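Barnell club notes: getting the left arm to stop arguing with the right

Most of June went into the simulation half of the project. The hardware half is still a box of motor controllers under a bench at Hokholm, and it will stay there until the planner stops producing paths that would break them. I am fine with this. Simulated arms are cheap to crash.

For anyone who has not read the earlier posts: our club enters Barnell, a student contest in which a two-armed robot has to clear a table. We have a team of 4. Ott Laur wrote most of the planner, I look after the grasp code and the logs, and the other two split the scene files and the scoring script. Our software stack is called Drunda. The name came from a typo in a folder path, and by the time we noticed, it was in every import.

The task sounds small. A table, some objects, two arms with two-fingered grippers. Each object has to be picked up, lifted clear of the surface and put in the drop zone, and neither arm may touch the table or the other arm. A contact ends the run. The time limit is generous and has never been our problem.

Our problem was arm assignment. The first version of Drunda gave each object to whichever gripper was closer in a straight line. For things near the left or right edge this is correct. For anything near the middle, the answer flips with a very small change in the pose estimate, and we were recomputing it on every planning cycle. The left arm would start its approach, the estimate would shift by a millimeter or so, and the job would go to the right arm. Then it would go back. In the worst log the two arms traded one object for the whole run.
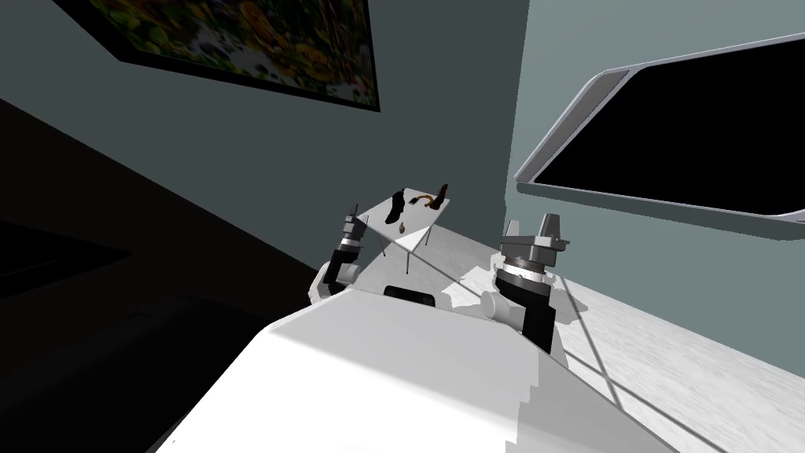
Lab Log, No. 27

The room for this round is the one with the painting and the television on the walls. The wall items have no collision shapes in our scene file, which saves some compute and has not hurt us so far. The table does, legs included. We left the legs out at first and got a set of very good scores that we then had to throw away.

The black boot-shaped object and the tall dark brown one at the back of the tabletop are easy to assign, one per side. The tiny dark one near the front edge is the troublemaker. It sits close to the center line, and it is so much smaller than the rest that a modest error in the estimate is large compared with the object. The curved brown and orange piece has a different issue. A top-down grasp at its center closes on the arch only if the wrist is turned to match, and our grasp sampler used to try wrist angles in a fixed order and accept the first one that was not in collision.

Three changes went in.

First, assignment is now sticky. Once an arm has a target it keeps it until the grasp is done or the planner reports failure. There is also a margin: the other arm has to be better by a set cost before it can take over an object that has been released. Ott wanted this to be a proper optimization over all pairs. I wanted an if statement. We shipped the if statement.

Second, cost is no longer straight-line distance. It is the length of the planned joint path, plus a penalty when the path passes through the shared volume over the middle of the table. This is slower to compute, so we cache it and only refresh when an object moves.

Third, the sampler ranks all the wrist angles before it picks one. This should have been the behavior from the start. The comment above the old loop said "temporary" and had been there for two seasons.

I ran a batch of 870 seeds overnight with the new code. Arm-to-arm contacts were down to 2, both from the same cause: one arm retreating along its approach path while the other was already moving in. The retreat is not checked against the other arm's plan, only against its current position. Dropped objects are a separate matter and I have not sorted those logs yet.

Lill, our log viewer, can now step both arms on one timeline, and that is how the retreat bug was found. It still leaks memory on long runs – restart it between batches. It also colors the left arm red in one panel and blue in the other. I know. The fix is on a branch.

Next on the list is reserving the shared volume, so that an arm has to ask for it before it enters and gives it up only when the retreat is finished. Ott has a draft. It deadlocks when both arms hold an object and both want through, so it needs a priority rule, and we have not agreed on one. My vote is for the arm holding the object to go first, which does not help when they both are. I will post the config files once that part is merged.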